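Last updated: December

Vadel Flower Handling Set – README and working rules

Welcome! Vadel is a set of tabletop robot recordings in which arms pick up artificial flowers and arrange them in vases. It comes with the rules we record by, and we're as proud of the rules as we are of the recordings. If you're planning a set of your own, please borrow them, change them, and tell us what you changed.

What's in it

Nearly 4,000 episodes, recorded over 12 weeks at the Molgate lab. Each episode has the wrist view, the fixed views, joint positions, gripper opening and a one-sentence task label. The flowers are all artificial – tulips, small blue flowers, white sprays – and they go in and out of containers all day long.

Rule A: One target, named before the arm moves

The operator says the target out loud and types it into the label before starting. "White tulip, on its side" is a good label. "Flower" isn't. If the target changes halfway through, stop and start a new episode. Check in the wrist view that the target can be seen between the open fingers before you close them.
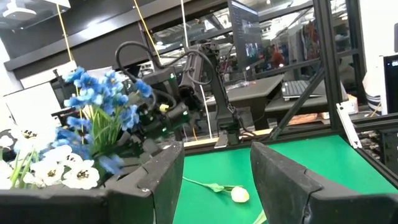

Wrist view: white tulip on the green tabletop, with a second arm behind the bouquet.

Rule B: Grip the stem, spare the petals

Close on the stem, a little below the bloom. Petals crease, and a creased petal stays creased in every episode after it! Use the low force setting. If the stem slips, open fully, back away and try again from above. Keep the slip in the recording and mark it as a retry. We love retries – they're some of the most useful material in the set.

Rule C: Glass stays out of the sweep

Before the first episode of a session, run the arm through its full path at slow speed with the gripper empty. Any glass vase it comes near gets moved back and the path is run again. A vase that is part of the task can stay, but the speed limit drops for the whole episode, including the return trip.

- Hands off the table while the arm is powered.
- The stop button is within reach of the operator, never behind a monitor.
- People walking past don't need to halt. People leaning in do.

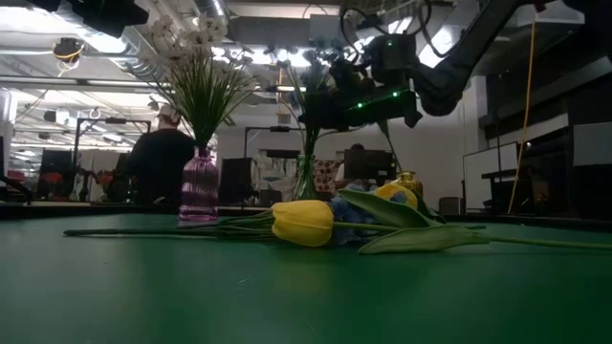 Rule D: Mess is allowed, but write it down

Tidy tables make tidy data, and the Villanueva policy we trained first fell apart the moment two stems crossed. So we now record cluttered layouts on purpose, and the layout note says which blooms overlap. Don't straighten anything between attempts.

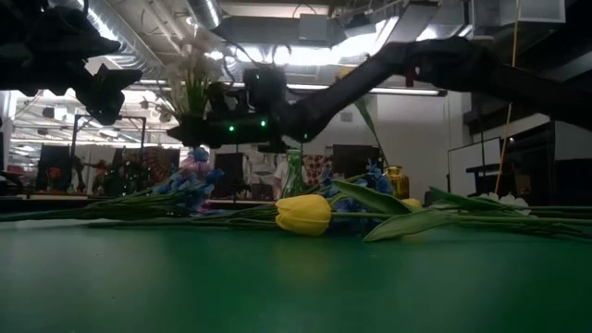 Labels for hidden objects took us the longest to settle, and Kanyarat Suwannarat rewrote that page 3 times before everyone could use it without asking her. Her test is simple: if a part you could name is showing, the object gets a label, plus the word "partial." The second yellow tulip, with just its tip out past the foliage, is labeled "yellow tulip, partial" and never skipped. In our last check, two labelers working apart agreed on 92 percent of partials, and we'd like to push that higher.

Known gaps

Lighting hardly varies. There are no real flowers and no water. Left-handed and right-handed arm setups are mixed together without a flag, and we plan to fix that in the next release.

Using and changing this set

Ullanari is the loader we use, but any reader that handles synced video will do. Send label fixes with the episode name and a short reason. We go through them every Friday.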